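The first thing Zoltán Katona wants to talk about is salt. He has cured, fermented and pickled vegetables for 27 years, and he still gets excited when a jar starts to fizz. "Listen to that," he says, easing a lid open. "That's cabbage and salt! I did hardly anything."

He learned from his grandmother in Dutitz, where every house had a crock by the back door and every family was sure the neighbors did it wrong. Hers had caraway and a quince leaf. "Go two doors down and they'd put in horseradish, and she'd eat it politely and talk about it all the way home."

These days he teaches evening classes in Bundgaard and has filled 8 notebooks with what worked and what went soft. The softness, he says, is what beginners worry about most.

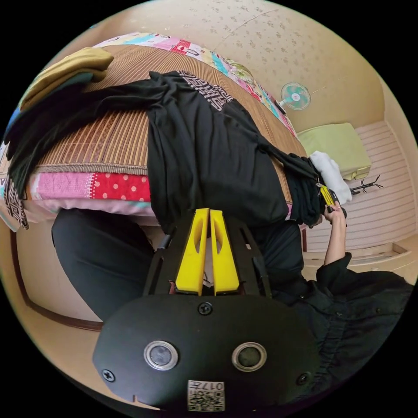

Katona blames warm kitchens for most of it, and says he would sooner wait an extra week in a cool pantry than rush a batch of cucumbers next to the stove. He also trims the blossom end off every cucumber, a habit he picked up late and now preaches to anyone who'll stand still.

I asked him how much salt. He lit up. "Two percent, by weight, for cabbage. Weigh it. Please weigh it! A spoon of coarse salt and a spoon of fine salt are different amounts, and people follow a recipe perfectly and get something awful." For a medium head trimmed down to 700 grams, that comes to 14 grams of salt, and he rubs it in until his hands are sore.

The crocks he likes come from Tilel, a small pottery that makes them with a deep water channel in the rim. He has used glass too and has nothing against it — you get to watch the color change, and he thinks children should see that.

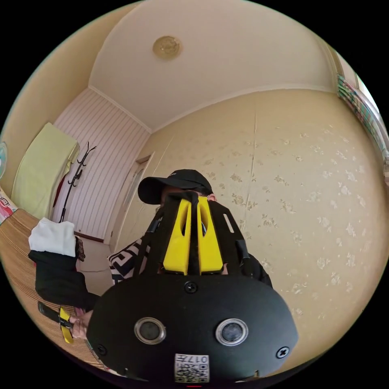 Black cap, yellow brackets.

We moved on to beets, which he considers badly underrated. He ferments them in chunks with garlic and a bay leaf, then drinks the brine cold from a small glass before lunch. "My wife says it tastes like a garden after rain. I think she means it as a compliment."

His newest project is a shared cookbook called Flarnex, named after a word his class made up for the foam on top of a lively jar. Students bring in family recipes and cook them together before anything gets written down. One woman brought green tomatoes with dill, and he has made them every August ever since.
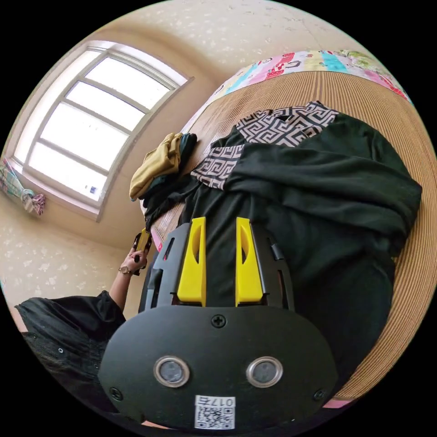 "And the green tomatoes have to be really green," he says. "Once you see any pink, make sauce. They go mushy at the shoulders and you lose that snap." He packs them whole if they're small and pushes the dill stalks down the sides — the stalks, he insists, have more flavor than the fronds.

Before I left he handed me a jar of sauerkraut and told me to keep it in the fridge door and eat it with eggs.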